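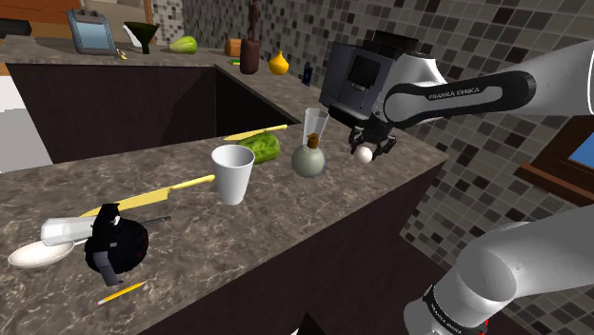
Urnbridge Gallery will open "Slow Light," an exhibition of digitally rendered interiors and landscape paintings, on a Thursday in January. The exhibition pairs 15 canvases by Orhun Yalçınkaya with a group of computer-rendered rooms produced by the Droller studio. The paintings show open country in winter. The renders stay indoors, in kitchens and hallways, and give most of their attention to surfaces: a marbled countertop in brown and gray, a dark coffee machine set against the wall, a small pinkish-white ball near the corner of the counter. Both groups of work are hung at the same eye level and under the same lighting.

The exhibition occupies 2 rooms on the upper floor, with a combined wall length of about 80 meters. Wall color is a neutral gray throughout. Paintings are unglazed. Renders are printed on matte cotton paper and mounted without borders.

"Orhun works from memory and builds a landscape in thin layers over several months," said Yolanda Bustamante, curator of the exhibition. "The Droller prints are made by a very different process, but the questions are similar - where the light enters, how far it travels, what it leaves dark."

A catalog of 316 pages, published by Mac Mathúna, will be sold at the front desk. It contains full-page plates of every work, an essay by Bustamante and technical notes on pigments, paper and print profiles.

Admission is free. Timed entry applies on the opening evening only, and tickets can be reserved at the front desk or by telephone. The upper floor is reached by stairs or elevator. After closing at Urnbridge, the exhibition will travel to the Drorus art center, where the paintings and prints will be shown in a single room.

Press copies of the catalog and reproduction files are available from the Urnbridge press office on request.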